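Packing lessons

Skonance has its workshop on the first floor of a former shoe shop, and the stairs smell of oranges. The team there is teaching a pair of robot arms to put shopping into carrier bags, and shopping, after a few weeks under the lamps, has to be replaced often. Huw Lloyd does the buying. On the morning I visited, 24th October, he had already been to the greengrocer and back before I found the doorbell.

The project is called Gidey. It's a learning system, and what it learns from is examples. An operator guides the two arms through a job from start to finish, while cameras and joint sensors record everything that happens. The result, one complete go at the job, is called an episode. The current target is 200 episodes for every kind of bag, and there are 14 kinds of bag.

"People expect us to be writing rules," Lloyd says. "Pick this up, move it there, let go. We tried that with boxes and it was fine. Bags finished it off."

A carrier bag never has the same shape twice. The handles fall over, the mouth closes up, and the whole thing slides when something heavy goes in. Writing down what to do in each case would take for ever, so Gidey is shown a great many cases and left to find what they have in common.

Each episode is stored as several video streams, with the position of every joint saved alongside. Some streams come from fixed cameras and some from small ones carried at the wrists, which see the work from very close in.
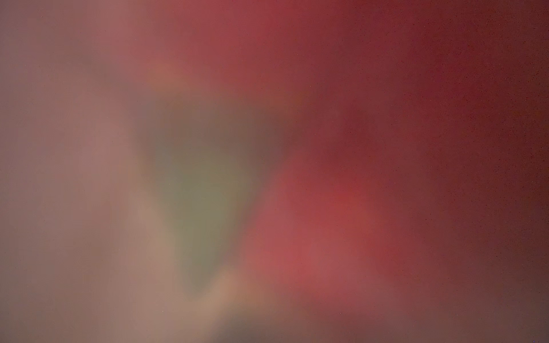 One moment from a wrist camera's recording during the bagging work.

Iddrisu Aryee is the operator I spent most of the day with. He came to Skonance from a job repairing sewing machines, and he works with his elbows tucked in and his eyes on the bag. A practised operator can get through up to 14 episodes in an hour, he told me, but he prefers to go slower. If he hurries, the system learns to hurry, and it isn't good enough yet to get away with it.

He has firm views on what makes a useful example. The fruit should start in a different spot each time. The bag should be opened differently, sometimes well and sometimes badly. A dropped lemon is kept in the set as long as the operator goes back and picks it up, as the recovery is worth having. An episode where he gives up halfway goes into a separate folder and isn't used for training.

"I used to tidy everything before I started," he says. "Huw stopped me. He said no kitchen is going to be tidy for it."

So things are moved about between episodes. The produce changes as well: round fruit, long vegetables, and now and then something with an awkward skin that a gripper has to take hold of gently.
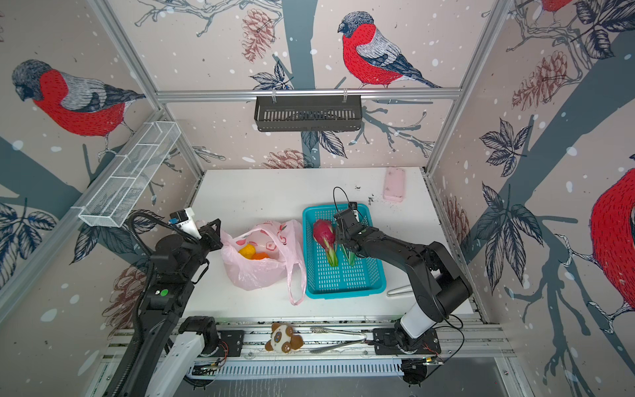 How many examples does a system like this need before it can do a job by itself?
It depends on the job and on how much the examples differ from one another. Skonance saw the first useful attempts at bagging after 200 episodes with a single kind of bag, but the arms were lost when they were given a bag they hadn't met. Adding more kinds of bag helped more than adding more goes with the same one.

The recordings are checked on a program called Mutix, which the team wrote itself. It plays all the streams of an episode side by side, and a reviewer marks where each step begins and ends: reach, grasp, lift, place, release. Reviewing is slower than recording. Lloyd reckons on 3 hours at the screen for a morning's work at the arms, and he admits it is the part he puts off.

Thin plastic is the worst of it. It folds, it clings, and it lets some light through, so what's inside can be half visible and half hidden. Paper bags were recorded first, and the team thought they were getting on rather well until they moved to plastic. The early attempts with it had to be thrown out - all of them - after it was found that two of the clocks had drifted apart and the video no longer matched the movement of the joints.
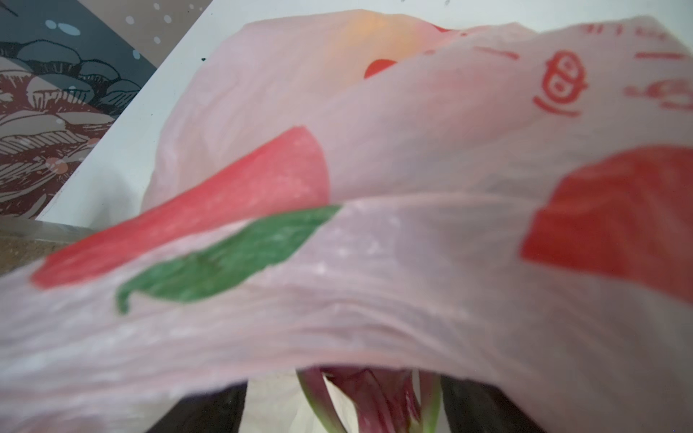

Why record people guiding the arms when the robot could practise alone?
A robot left to try things at random would take a very long time to fill even one bag, and it would ruin plenty of fruit on the way. Guided examples give it a reasonable starting point. Some teams then let the robot practise from there, and Skonance hopes to try that later.

The money comes partly from Flavlow, a small grocery delivery firm that packs its orders by hand and would like help with the late shift. Its interest is practical. It wants to know whether a trained system can pack a mixed order without bruising anything, and it has asked for a trial in November.

Lloyd is careful about what he has promised. The trial will use 3 kinds of bag and a short list of produce, and a person will stand by throughout. Grapes aren't on the list. Nor are eggs, which Flavlow asked about twice.

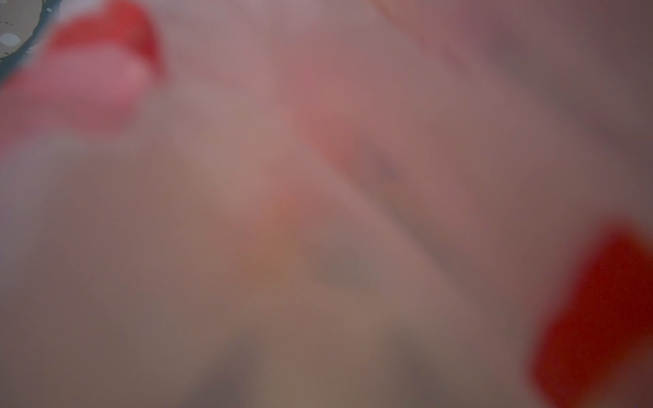

Before then there are gaps to fill. The set is short of left-handed starts, where the left arm takes the heavier item, and it has very few episodes with a bag that is nearly full. Aryee had put these on a sheet of paper taped beside the stairs, with pencil strokes for the ones finished. He added 2 more while I was getting my coat on, then went back for another go at the leeks.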